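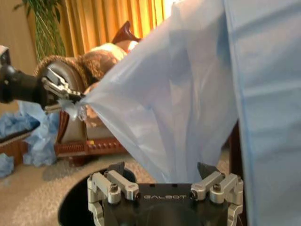 4.2 Comparison of the two fingertip sets on thin plastic

Figure 5. Handling of a light blue bag in the living room setting. One gripper pinches a corner of the translucent film, and the lower edge hangs down to the second gripper.

The tests in Section 4.1 were made with rigid objects, for which the two fingertip sets gave nearly the same results. Thin film is a more difficult case. It gives very little force on the fingers, and its shape changes with every motion of the arm. We therefore repeated the comparison with plastic bags, using the Rala tips (flat, hard) and the Dubey tips (narrow, with a soft layer).

Each set was used for 300 trials in the furnished room at Cillemton. The controller and its gains were the same in all trials, and the closing force was not changed between the sets. A trial was counted as a success when the bag stayed in the fingers for 11 seconds after lifting.

The Rala tips lost the bag more often, mostly when only one layer of film was between the fingers. When the film bunches at the grasp point, as in Figure 5, the thickness is larger and the difference between the sets becomes small. The Dubey tips held single layers better, but they released the bag late in 5 trials.

A second difficulty is the view of the wrist camera. A bag held close to the lens can cover a large part of one side of the image, and the Flamthorpe tracker then has fewer edges to follow. We did not remove such trials from the data. Their effect on the success rate is treated separately in Section 4.3.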